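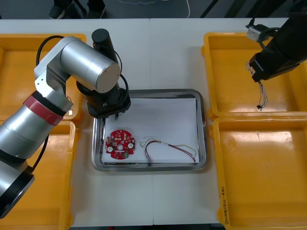

Promoting a First Essay Anthology: what worked at our launch
Kidus Moges, November 7, 2019

Background. Our class put together an essay collection called Cullero, personal pieces, mostly about moving house and family. I was on publicity. Budget was tiny so no paid ads.

What we did. Launch reading at the Terero bookshop, evening, seven readers. Each got one short excerpt. Posters up in the library and the Akport café two weeks before. Also a blog post from each contributor, meant to be, but only two got theirs in on time. Mine was one.

Results. Good turnout, people stood at the back. Funny essays sold the book, the sad ones got the longer conversations at the signing table. Hard to say wich posters did anything. I asked people at the door how they heard and most said a friend was reading. So the contributors were the publicity, really.

Problems. Mic too quiet for the first reader. Navaratnam Printing had our colour proofs back late, so the cover on the poster isnt the final cover. Should have booked them in February.

Next time. Set the blog deadline earlier. Shorter excerpts. Bring change for the cash box.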